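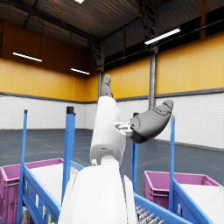

シミュレーションでうまく動いた制御ソフトは、そのまま実機に載せられるんですか?

載せること自体はできます。ただ、関節の遅れと接触の計算を実機に合わせておかないと、つかむ直前の数センチで動きがずれます。うちでは先にその二つを合わせてから載せています。

と、いきなり本題から答えてくれたのが、Skorkariで動作計画のソフトを書いているKiran Vishwakarmaさん。8月の午後3時、冷房の効きすぎた会議室でお話をうかがいました。私は上着を忘れてずっと震えていたんですが、話がおもしろくて、予定の時間をだいぶ過ぎてしまいました(すみません!)。

Kiranさんのチームが作っているのは「Clostunum」という計画ソフト。倉庫の中でアームと手をどう動かすかを決める部分です。シミュレーターの中には倉庫がまるごと一つあって、レンガの壁も天井の照明も、青いカートに載ったマゼンタ色のクレートも入っています。正直、私はそこまで作り込む必要があるのかなと思っていました。

「アームの計画だけなら、灰色の箱が並んでいれば足ります。でも認識のほうは別で、壁が全部同じ灰色だと学習が妙に楽になってしまうんです。照明が三本写り込んで、壁の上のほうが黄色くて、という背景でクレートの縁を見つけられないと、現場では使えません」

なるほど、と思いつつ、カートの柱についても聞いてみました。クレートのわきに青い柱が立っていて、手がそのすぐ上に来たりするんですよね。見ていてひやひやします。

「あれは私もひやひやします(笑)。最初の計画器は柱を太めの円柱で近似していたので、安全なんですけど、通れる道がほとんど残らなかった。クレートに手を入れたいのに『解なし』ばかり返ってくる。そこでBeathagが、距離の計算を二段階に分けようと言い出しました」

Beathag Gunnさんは衝突判定の担当で、この日は途中から参加。席に着くなりノートパソコンを開いて、ログを見せてくれました。文字がものすごく小さい!

「遠いうちは粗い形で十分なんです。手が近づいてきたら、指も柱も細かいメッシュに切り替えます。切り替えの瞬間に距離の値が飛ぶので、そこをなめらかにつなぐのに夏の半分を使いました」とBeathagさん。どうやってつないだんですか、と聞いたら、重みづけの式を紙に書いてくれたんですが、二行目で私がついていけなくなりました。要するに、二つの距離を少しずつ混ぜながら乗り換えるそうです。

試験の数字も教えてもらいました。混み合った配置を251通り用意して、以前の版で計画が見つかったのは142通り。新しい版の集計はまだ途中なので書かないでほしいとのこと。Kiranさんの表情はかなり明るかった、とだけ書いておきます。

手の話もしたいんです、とここでKiranさんが身を乗り出しました。

「みなさん指先ばかり気にするんですけど、うちで一番計画を壊していたのは手首側の金具でした。アームと手の間にボルトのついたブラケットがあるでしょう。横に張り出しているから、手を回すと先にあっちが当たる。モデルに入れるのが遅れて、その間に調整したパラメーターは全部やり直しです」

やり直しは嫌ですよねえ、と言ったら、Beathagさんが横で深くうなずいていました。今は設計図が更新されると衝突モデルも自動で作り直されて、形が変わった部品の名前がチャットに流れてくるそうです。この仕組みはŽukauskasという社内ツールで、名前の由来を聞いたら二人とも知りませんでした。

ツールといえば、動きの再生画面も見せてもらいました。計画が失敗したとき、どの部品とどの部品が何秒目に近づきすぎたかを一覧で出して、行をクリックするとその瞬間の姿勢に飛ぶ。地味なんですが、私はこれが一番うらやましかったです。前の職場でこういう画面がなくて、数字の列をにらんで夜中までやっていたので。

「最初は私しか使っていなかったんですよ」とBeathagさん。「でも認識のチームが、カメラから何が見えていたかを同じ時刻で並べてほしいと言ってきて、それからは毎日誰かに機能を頼まれます」

次の行き先はWilovgateの倉庫だそうです。ローラーコンベヤーの上をクレートが流れてくる工程で、止まっている相手と違って計画の途中で目標が動きます。今の計算時間では間に合わない場面があるので、前回の解を少し曲げて使い回す方法を試しているところ。

「曲げすぎると、最初から解き直したほうが早いんです」とKiranさん。その境目をどう決めるのか聞くと、二人が同時に違うことを言って、そのまま議論が始まってしまいました。Kiranさんは残り時間で決めたい、Beathagさんは柱との距離で決めたい。私はしばらくコーヒーを飲みながら聞いていて、決着は次回うかがったときに教えてもらう約束をして部屋を出ました。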